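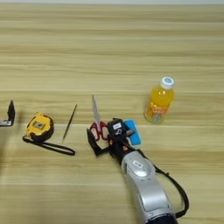

Teaching by demonstration covers two methods in this unit: moving the arm by hand with the joints released, and driving it from a remote station. Both produce the same kind of record, a timed list of joint positions, gripper commands and camera views. They differ in what the operator feels and sees, and so in the mistakes that end up in the record. Most of those mistakes are made in the last few centimetres of the approach. With the gripper over the scissors and a blue block just to the right of it, the closing direction has to be settled before the fingers go down, or the block may be pushed along with them.

Section 3.1 Hand guiding

The operator holds the arm near the wrist and takes it through the task. Contact forces are felt directly, and a beginner can usually give a usable demonstration within the first session. The drawback is that the operator's hands and sleeves enter the camera view. A policy trained on such views may come to depend on them. The Rennie exercises therefore use hand guiding for waypoints only, with the motion played back and recorded afterwards with the operator standing clear.

Section 3.2 Remote control

The operator works from the Prulden station and the arm follows. Camera views stay clean, but there is little sense of contact, and depth must be judged from the screen. Shadows on the table help with this and lighting should not be changed during a set. Expect slower motion and more pauses. Long pauses should be trimmed before training — a policy that has seen many of them tends to stop in the same places.

Section 3.3 Grasping thin objects

Scissors, pens and similar items lie close to the table and leave little clearance for the fingers. Approach slowly, close, wait for the gripper reading to settle, then lift. Record the grasp pose separately in the Usaveck log, including which end of the object was held.

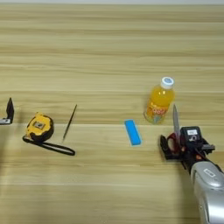
Figure 3.2. Scissors held by the handles, closed blade pointing up, with the bottle close to the tip.

A held object changes the shape of the tool. The planner knows the extent of the gripper but not that of the blade, and clearance from neighbouring objects has to be judged by the operator. Move away from the nearest tall object first, then turn the wrist. Doing both at once is the most common cause of rejected demonstrations in the Timlow set, which holds 2275 demonstrations in all.

Practical work

Each pair records 35 demonstrations of the pick task, 11 of them by hand guiding and the remainder by remote control. Change the positions of the objects between demonstrations, but keep the same objects throughout. Failed attempts are kept and marked as failed. Hand in the log with a short note comparing path length and total time for the two methods. Question 7 on the worksheet may be left until the August session.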